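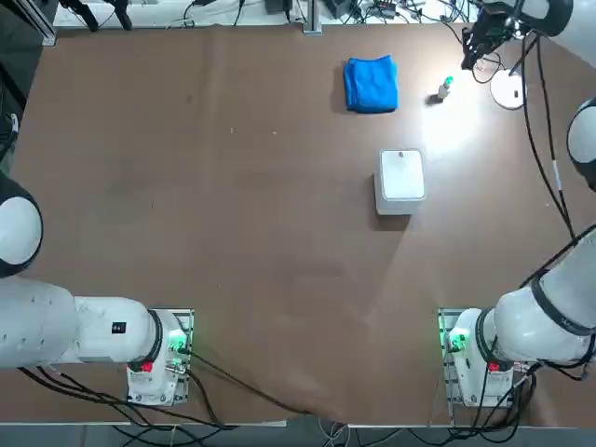 Photo courtesy of Kandano Community Workroom

Big table, bright light: Kandano workroom opens its doors again

If you walked past 79 Lorkia Street any time this winter, you saw brown paper taped over the windows and a sign saying "back in spring." Well, it's spring! The Kandano workroom opened again this April, and I went over at 11 in the morning on the first day with a bag of broken things and a coffee I was told to leave on the shelf by the door.

The short version is that it's nicer, it's brighter, it costs a little more, and the tables are way better.

The tables are what everybody wanted to talk about, so I'll start there. The old room had school desks pushed together, and if you ever tried to cut fabric across the gap between two of them you know how that went. Now you get proper wide surfaces where you can spread out a project and still have somewhere to put your elbows. The brown one in the photo is my favorite. It's big and flat, a little mottled, and it has a few faint creases and seams running across it on the diagonal, plus a few pale specks here and there. I like a table that looks like it's in use. A handful of things were sitting on the far half when the picture was taken, and there was still plenty of brown left over.

You'll notice the light, too. There's a patch toward the right where it comes down so strong that the brown goes almost tan. I know some people will grumble about glare (I grumbled a bit myself, trying to read a tiny screw size off a drawer pull), but after years of working in that gloomy back room I'll take too much light over too little. If it bothers you, shift over to the left.

So what do you do there? Pretty much whatever you'd do at your own kitchen table if your own kitchen table weren't covered in mail. Mend a jacket. Glue the handle back on a mug. Sort a tin of buttons, re-cover a stool, lay out the pieces of a lamp and figure out which one is missing. The morning I was there somebody had a whole set of picture frames apart and was matching up corners, and two people I'd never met were helping a third one fold a parachute. I didn't ask about the parachute. I probably should have, seeing as this is supposed to be a news item.

I had three things in my bag. The first was a wooden recipe box with a loose hinge, which took me ten minutes. The second was a zipper, which took me an hour and a half and is still not right. The third was a cookie tin of odds and ends from my junk drawer that I've been meaning to go through since we moved, and for that one the big table was perfect. I tipped the whole lot out and made piles. Keys in one spot, batteries in another, all those little bags of spare screws that come with bookshelves in a third. I found the cap to a pen I threw out last year. Very annoying.

Now for the stuff you'll need to know before you go.

A yearly pass is $73. It used to be less, and I heard a few sighs at the front desk, but it does cover glue, thread, sandpaper and all the tape you can reasonably use. Cut fabric and lumber are extra, and you pay for those on the way out. If you only want to try the place, the first visit is free, and you don't have to sign anything except the book by the door. There were 77 names in it on opening day when they closed up, according to the note they put in the window that night, so it was a busy one.

Doors open at 11 a.m. and close at 6 p.m. Table space is first come, first served for now. There's some talk of a booking sheet, which I hope they don't do, because half the fun is turning up and seeing who's next to you. You can use a table as long as you like when it's quiet. When it's full, the house rule is two hours and then you make room. Lunch goes in the front room. So does coffee, as I learned.

Parking is what it always was. There are spaces behind the old Thaweesak bakery building, and if those are gone you're circling the block. The 11 bus stops right across the street and I'd honestly tell anyone with less than a trunkload to take it. The front step is gone and there's a ramp now, which is a big improvement if you're wheeling a sewing machine in on a cart. I saw someone do exactly that, and she didn't even slow down.

Cleanup works a little differently than before. In the old days you swept your scraps onto the floor and somebody got to it eventually. Now there's a hand brush and a pan hanging at the end of every table, and you brush down your own spot before you leave. Paint and stain stay on the utility bench by the sink, please, and so does anything hot. I was shown a very sad ring on one of the side tables, and it had only been out of its wrapping a day.

The lost and found from before the closing has been saved, by the way. It's in a blue bin under the coat hooks. If you left behind one gray knitted glove, a level, a pair of reading glasses or a jar of what I think are upholstery tacks, go get them! Anything left at the end of the month goes on the free shelf, and I have my eye on the level.

Money for the work came mostly from the winter rummage sale, with a top-up from Drarkus Hardware down the road, which also let the workroom have its paint at cost. The walls are a sort of creamy white now. I overheard one opinion that it should have been yellow, and then a fairly long discussion of yellow.

Still to come: more stools (there weren't enough, and I stood for most of the zipper), a pegboard for the shared tools, and a second sink if the plumbing allows. Evening hours are possible in the fall if enough people ask, so if you work days and would like a turn, say so at the desk or write it in the book. I wrote it in twice, once for me and once for my sister, who doesn't know yet.

Also, the button tin is back. Regulars will know the one. It's on the low shelf next to the thread, it's as heavy as ever, and you're welcome to take what you need and drop in whatever you've got extra. I put in a handful from my junk drawer and came home with four green ones for a cardigan.

Kandano Community Workroom, 79 Lorkia Street. Ring the side bell if the front door sticks.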